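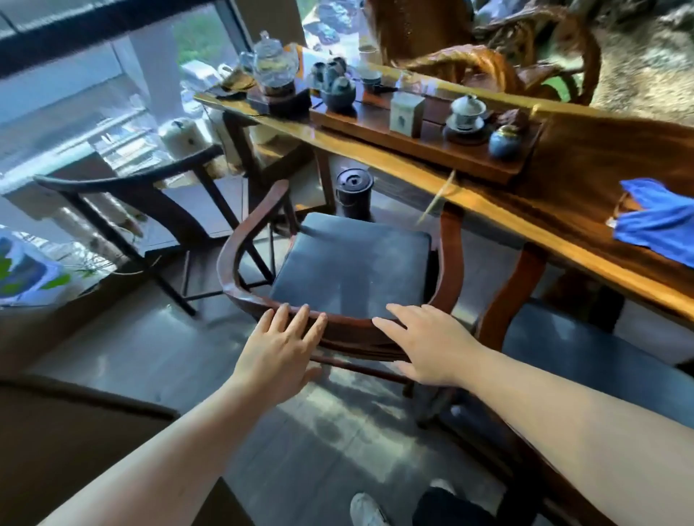
Filed under: Home Care > Wood Furniture

How to Clean and Wax Wooden Dining Chairs

By the Stollberg Home Desk | Updated May | 639 shares | 2 comments

Wooden chairs pick up more grime than any other furniture in the house. Hands go on the back rail every time someone sits down or gets up, and skin oil mixes with dust and old polish until the finish feels tacky. You can clean and wax a chair in an afternoon, with an overnight wait before anyone sits in it.

What you need

Mild dish soap, a bucket of lukewarm water, four or five soft cotton cloths, an old toothbrush, mineral spirits, and a tin of paste wax. We use the clear wax from Gilton, but any clear furniture wax will do. Skip spray polish. Most of it leaves a film that wax won't stick to.

Test the finish first

Turn the chair over and pick a spot under the seat. Rub it with a damp cloth and a drop of soap. If color comes off or the surface turns cloudy, stop there and ask a refinisher. Shellac and some older lacquers do not like water.

Wash

Take off any loose cushion and vacuum the seat. Add a teaspoon of soap to the bucket, dip a cloth, and wring it out hard. Work from the top rail down so that dirty water doesn't run over clean wood. Use the toothbrush where the spindles or splat meet the seat. Wipe with a second cloth dampened in plain water, then dry the chair right away with a third.

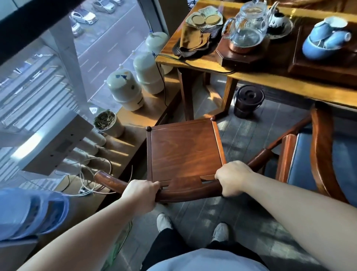
If the rail still feels sticky after it dries, go over it with a little mineral spirits on a cloth. Open a window and keep away from flames. Lay the used cloths flat outdoors to dry before you throw them out.

Check the joints

Hold the back and rock the chair gently. A joint that clicks needs glue before wax, as glue won't bond to a waxed surface.

Wax

Put on a thin coat with a folded cloth, following the grain. Do one part at a time: back, arms if there are any, seat, legs. Let the wax haze for as long as the tin says, then buff with a clean cloth until it stops dragging. Leave the chair overnight. A second coat on the rail and arms is worth the trouble on chairs that get daily use.

For the rest of the year, a dry cloth once a week is enough. Wax again when water stops beading on the surface.

Tags: chairs, paste wax, wood care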